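Workshop notebook, the Skevisham rental
January 2023

Writing this up while it's still fresh, and because Maricica Bratu asked me to put down what we learned about the screens before we all forget and do it wrong again in the spring. Anybody on the crew is welcome to add to it. Bernd, your notes on the outdoor shower are at the back of the old book and I haven't copied them over, so don't panic if you can't find them here!

The porch first. We have the house until April, when the first guests come in, and the porch is the thing people remember about a beach place (or it is for me, I could not tell you one thing about the kitchens of the houses we rented when I was a kid, but I remember every porch). The old screens were stapled straight to the posts, with a strip of lath nailed over the staples, and the salt had gotten to all of it. Half the staples came out as orange dust. The lath I saved where I could. There's a bundle of it under the bench, tied with blue string, please don't burn it.

I built two test panels on the bench before touching the rest. Panel one is a plain screwed frame with the spline groove cut on the table saw. Panel two is half-lapped at the corners, glued and pinned, with the groove done on the router. Panel one was quicker by a good hour and I was very pleased with myself until I stretched the screen on it, and then the long sides bowed in so much that you could see it from the driveway. Panel two stayed straight. I had really hoped it would go the other way, but there you are, half-laps it is.

A few things on the spline itself, in no special order:

Start in the middle of a long side and work out to the corners. Bernd Engelhardt has always started at a corner and he gets away with it, but I don't.

Leave the mesh long all around and trim it last, with a fresh blade, on the outside of the spline. I changed blades on every panel and was glad of it.

The Aebischer roller with the wooden handle is much kinder to the mesh than the all-metal one. The metal one skipped on me and put a slit in the second piece, so that one is now patch material, in the drawer with the tacks.

Clamp two scrap blocks against the long sides before rolling, so the frame has something to push on. Bernd's idea, and a good one. 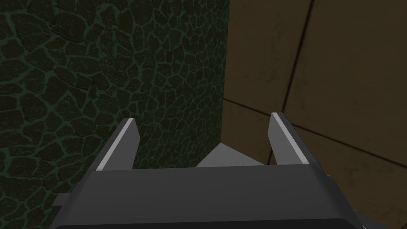
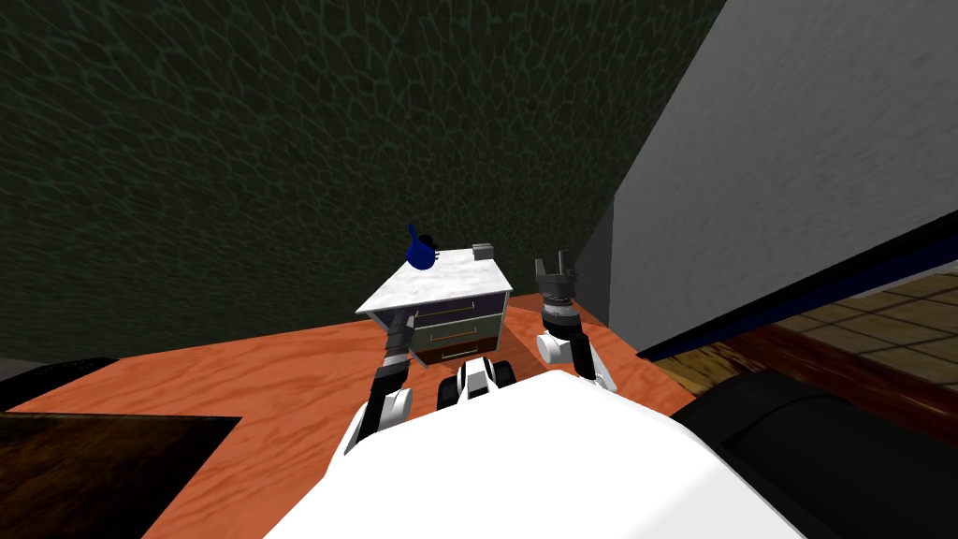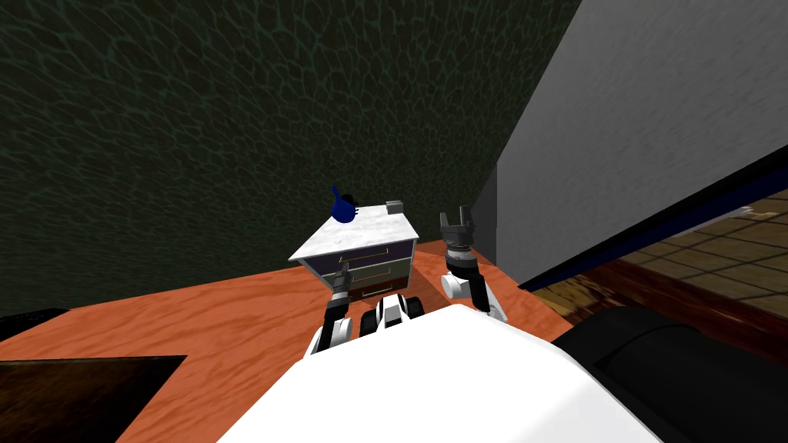
Now, paint. We went back and forth on this for longer than I'd like to admit. Maricica wants the porch ceiling in that pale blue everybody's grandmother had, and the frames white, and I have come around to it after sulking a little. The Clarnalico exterior white covers nicely over bare pine, two coats, but it does not like the old trim at all. Wherever there was any shine left from the previous paint it peeled up with a fingernail the next day. Scuff sanding fixed it on my sample board. I did one half sanded and one half not, and the board is hanging by the door with pencil notes on it, so have a look and see what you think - maybe you'll see something I didn't.

Prime the end grain twice. Then prime it again where the frame sits on the sill. All the rot we cut out was in the bottom inch or so of the posts, and you could push a screwdriver right into it on the ocean side. Three of the posts got a new foot, scarfed on and set in epoxy, and I'm proud of those, they're very tidy.

Money, for whoever keeps the big sheet: the whole porch came to $3,391 so far, with lumber, mesh, spline, paint, epoxy and the new storm door in it. The storm door is the part that hurts. I put $200 aside for hardware and have not spent all of it yet, mostly because the hinges I want are on back order at Kivow and I'm too stubborn to buy the shiny ones. If they don't come by the time the painting is finished I'll give in.

Screws: stainless only, please, even for the temporary stuff, because temporary stuff has a way of staying up for years in that house. I took down a "temporary" towel rail that I'm fairly sure I put up myself. There was a box of 60 on the shelf over the vise and it's getting low.

One mistake to own up to. I cut the door-side panel to the measurement of the opening and forgot to leave the gap, so it went in beautifully dry and would have been stuck fast by the first damp week. I planed it down on both stiles and it swings free now, but one side is a hair narrower than the other, and if you stand on the steps and look for it you'll find it. Maricica found it in under a minute, bless her. I offered to make a new one and she said to leave it.

Still to do: the rest of the half-laps, the ceiling boards over the swing (two are cupped, try flipping them before buying new), caulk on the ocean side once it's warm enough for the tube to flow, and a hook-and-eye high up on the storm door where little kids can't reach it. Somebody also needs to bring the long level back from the house. I left it leaning behind the porch swing.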